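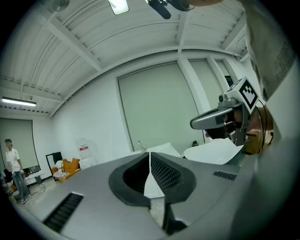

Gray gripper housing in the foreground, bright white room beyond.

Racing games should keep their old physics

By Ottilie Schwaiger

Stullo patched the tire model in Ritar in September and deleted every time trial leaderboard the same evening. The patch notes gave this one line. The new model has a better slip curve at low load, and the cars no longer float over the crest on the back straight at Pollport. I think it is the best handling the series has had. I also think the deletion was wrong, and that the usual defense of it is weak.

The defense goes as follows. A lap time is only meaningful under the physics that produced it. If grip changes, old times and new times cannot share a table, so the old table has to go. The first two statements are correct. The third doesn't follow from them. Two tables can exist. A row on a time trial board holds a player ID, a car, a track, a time and a pointer to a ghost file. Adding a column for the physics version is a small job if it is planned early and an annoying one if it is not. Neither case calls for a wipe.

Ghosts are the harder part, and players tend to mix up two different kinds. A ghost can be stored as a path, meaning position and rotation sampled at a fixed rate, or as inputs, meaning steering, throttle, brake and gear, which the game then runs through its own simulation to rebuild the lap. The path kind survives any change to the tires. The car just follows the recorded line, and it doesn't matter that no current car could hold that speed through the corner. The input kind breaks on the first change to anything. Feed last year's inputs to this year's car and it is in the wall by the second turn.

Ritar stores inputs. The files are smaller and they are much harder to fake, as the server can run the lap again and compare the result. Those are good reasons and I would not ask Stullo to give them up. The fix is to bake each verified input ghost down to a path once, before the patch goes live. At 6 samples a second with decent interpolation, a path ghost is good enough to chase on most tracks. It will cut a curb slightly wrong in a fast chicane. Anyone who objects to that can compare it with having no ghost.

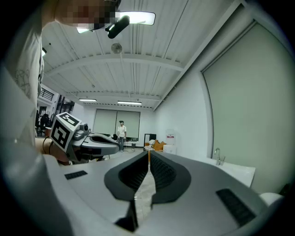
Baking every ghost ever uploaded would be a waste. Most are first attempts by people who drove the track once and left. The top 300 for each car class on each track would cover nearly everything anyone loads, plus each player's own best lap, which can be baked on the player's machine the first time the new version starts. That does mean shipping the old simulation for one more release, and I expect this is where the idea dies in meetings. It costs disk space and somebody has to keep it compiling.

I would go further and say the old simulation should stay available for good, offline, as an option in the time trial menu. Version 44 and version 45 of the Ritar physics differ in the tire code and one table of constants for the differential. The tracks are the same and so are the car bodies. Fighting games have let players pick older rule sets for a long time, and shooters with community servers do it by accident. Racing games treat the handling model as something that can only be replaced, even though it is the part of the product people spend the most hours learning.

There is a fair argument against all this from the support side. Every extra version doubles some part of the test plan. Bug reports arrive without saying which model the player was on. A console maker may want the whole thing certified again. I accept that, and it is why I would leave the old version out of online play, unsupported, with a plain label saying so. Players can live with unsupported. Many of them have been running their own fan patches for years.

The weaker argument is that a wipe is healthy because it gives new players a chance at the top. A new player is not in the top 300 before the wipe or two weeks after it. The same fast drivers come back and fill the same rows. What goes missing is the middle of the table, held by people who spent a winter on one car and won't do that again. My own best lap in the Matei coupe sat well down the list and took me most of two months. I remember the time to the hundredth, and there is now no way to see where in the lap it was gained.

Stullo has said another physics update is planned. The request is small: write the version number into the row, bake the ghosts before the switch, and leave the old board readable. If only one of those fits in the schedule, it should be the first, as the other two can be added later and that one can't.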